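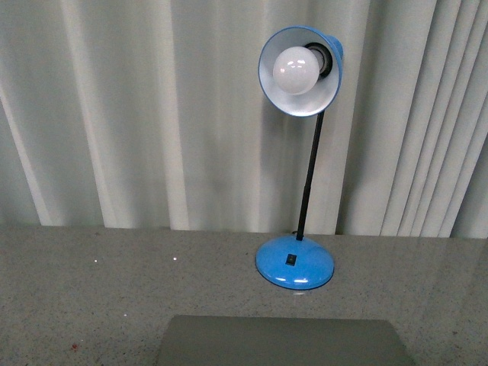
Lencho, the games rental app, is about to let its members hide their borrowing history from friends, and the woman who looks after the feature at Pretov has plenty to say on why it took so long. We spoke on the telephone on Sunday, quite late, a blue desk lamp with a bell-shaped shade standing in front of a pale curtain, and she was in no hurry at all. "People think of a rental list as a dull thing," she told me, "but it's a diary, isn't it? My sister could tell from mine when I'd had a bad week."

Until now every title a member borrowed appeared on a shared shelf, open to anyone on their friends list. She is fond of the shelf — it was her idea, she admits, laughing — and she doesn't want it to go. From July it will start out closed, and members can open it one game at a time. In a trial with 85 households, 68 kept at least part of theirs open. "I was so pleased with that, I rang my mum!"

The messaging side, which Pretov bought in from Jetov, is changing as well. Chats between borrowers will be cleared after 30 days unless both people choose to keep them. She would have liked a shorter spell, but players who swap tips on long adventures begged her for more time, and she gave way.

I asked whether the phone version would match the one for tablets. "Nearly," she said, and then talked very happily for a good while about the size of buttons. The tablet gets its update first, with phones 2 weeks behind.

By Sutoris staff, July

Recent items
Renting or buying: what players told us
Setting up a family account on Lencho
Jetov chat comes to tablets

Contact us | Copyright Sutoris | Back to top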